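Projet Jorkon — rapport d'étape, partie 3 : le défaut de serrage

Le défaut a été relevé le 06/08/2022, pendant les essais de saisie d'ustensiles. La pince portative perdait de la force en cours de série, sans message d'erreur. Sur 134 prises d'objets fins, 10 se sont terminées par une chute.

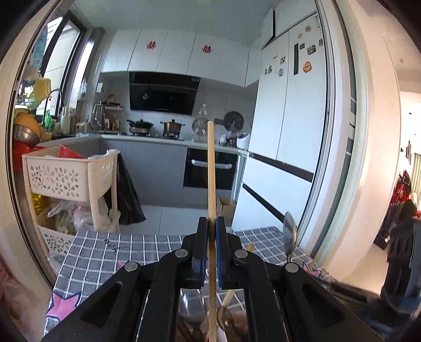

Figure 1 — Tige de bois fine tenue à la verticale entre les patins bleus.

Nous avons d'abord soupçonné les patins, puis le logiciel Onarik, qui enregistre l'ouverture des doigts. Les patins neufs n'ont rien changé. Le journal, lui, montrait un écart croissant entre l'ouverture demandée et l'ouverture mesurée à partir de la prise 85. Shahab Ahmadpour a démonté l'articulation gauche et trouvé une vis desserrée d'environ un demi-tour.
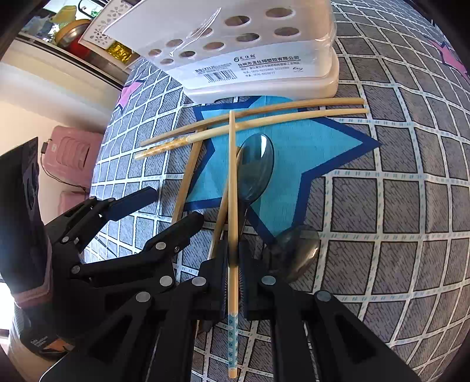

Les baguettes sont les objets les plus sensibles à ce jeu : leur faible diamètre oblige à fermer presque à fond, là où la course restante est la plus courte. Avec les cuillères, le défaut passait inaperçu.

La vis a été remontée au frein-filet et le couple est désormais contrôlé avant chaque série. Reste l'absence d'alarme — un seuil sur l'écart d'ouverture sera ajouté en October, dans la version destinée à Sodel.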